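My June walk-through list for the Grultden house, with notes

I do this every June before the summer folks start coming through, and every year somebody asks me for the list. So I typed it up, comments and all. Use what fits your place and skip the rest. We're a two-story rental on Zilside with an old furnace and a lot of beds, so it leans that way.
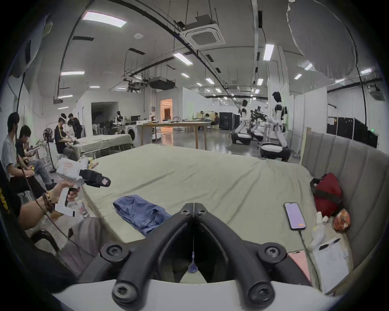
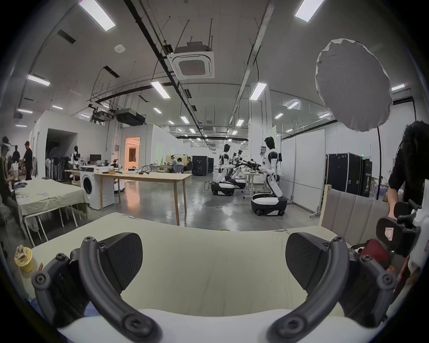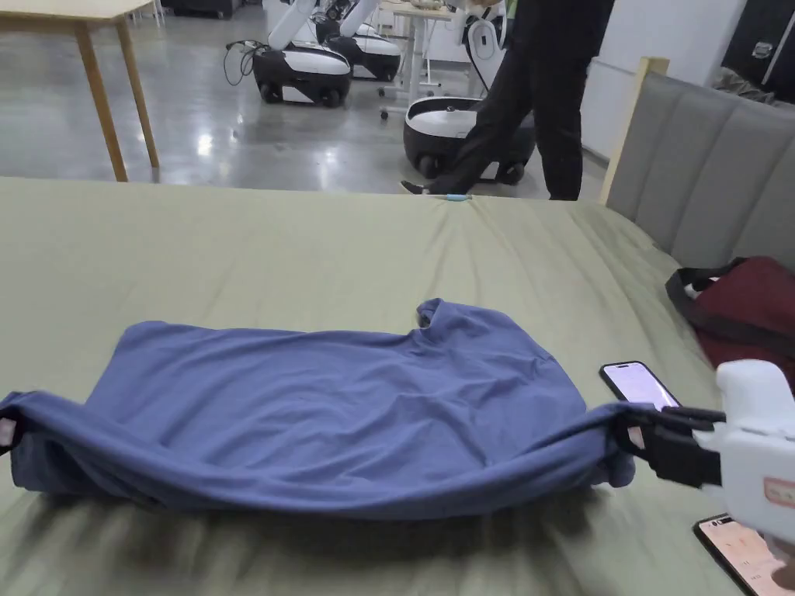
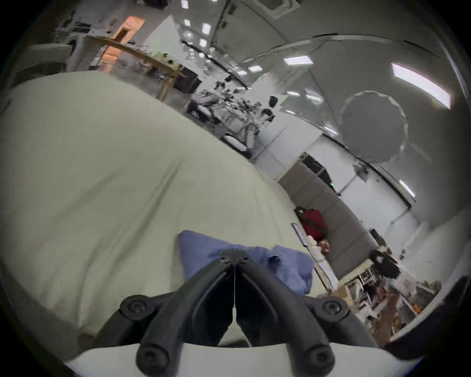

1. Smoke alarms, all 6. PASS
Pressed every button. The one at the top of the stairs sounded a bit weak to me, so it got a new battery anyway. I write the month on the battery with a marker now.

2. Carbon monoxide alarm, furnace closet. REPLACED
The old one was past its date. I had no idea they even had a date until Akihiko Nomura turned ours over last year and showed me (it's on the back, in tiny print). Go look at yours!

3. Outlets and cords. FIX NEEDED
Small bedroom outlet is loose enough that a plug just falls out. Breaker is off and there's tape over it. Isamu Ichikawa is coming to swap it, and please leave the tape alone until he does. Also found an extension cord run under the hall rug again – gone, and it's not coming back.

4. Stair rail. PASS, sort of
It wiggles if you really lean on it. I tightened the two lower brackets and it's better. Check again in the fall.

5. Water heater. PASS
Set at 120, no rust at the bottom, no drips in the pan. The label on the shutoff had faded so I wrote a new one.

6. Dryer vent. CLEANED
Ugh. I pulled out enough lint to stuff a pillow. The flap outside was stuck half open and I think a bird had been eyeing it. If your loads are taking two cycles, go check this before you call anybody.

7. Windows upstairs. 1 STICKS
Back bedroom needs a shove. It has to open easily in case of fire, so I rubbed a candle along the track and will try it again after the next humid spell.

8. Fire extinguisher, kitchen. PASS
Needle in the green. Moved it away from the stove to beside the door, which I'd been meaning to do for ages.

9. Back steps. FIX NEEDED
Second board from the top is soft. I got a price from Michiels and another from the yard in Trorkside, and with labor it's going to be $300 either way, so I'm going with whoever can come first. Front door only for now, please.

10. First aid kit. RESTOCKED
Out of bandages, as usual – and somebody keeps walking off with the tweezers. Bought 2 pairs this time.

Still to do: gutters, the porch light, and a spare key for the shed.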